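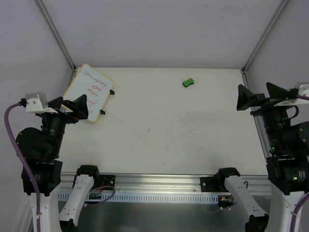

A two-armed station at Stumska, with the green piece and the whiteboard used in the erasing task.

2 min read

Stumska wants a machine to learn by copying, and it has 3,054 recorded attempts to show for it so far. I asked the engineer who runs the collection what that number proves.

"That we've been busy," she said. "Ask me again in July."

Each attempt is a person steering the arms through one short job. The recordings go to Damulex, where the model is trained. Of the first 700, the team threw out 57. I wondered who decides what a bad example looks like.

"I do, mostly. If the operator hesitates for ages, it goes. A fumble with a good recovery stays."

That sounds like taste to me, and she didn't argue.
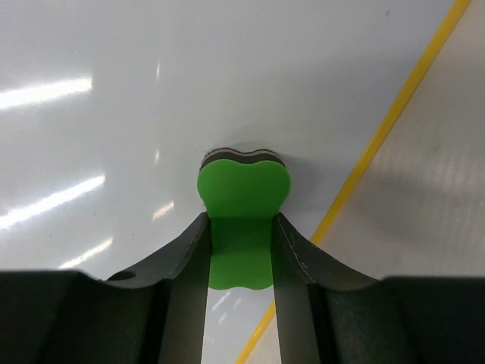
By our automation reporter | 05/06/2023

The wrist view, with the green piece between the fingers, is the one she trusts most. I asked whether a model fed on it would cope with a blue piece, or a dirtier table.

"Probably badly. We haven't varied enough yet."

Stumska's brochure speaks of "general household skill." She winced when I read it to her. "I didn't write that."

A second site, Wedetura, is supposed to start recording later this year. Would more of the same help?

"More of the same, no. Different tables, different hands on the controls, maybe. I'd want to see a test before I promised anything."

No test date has been set.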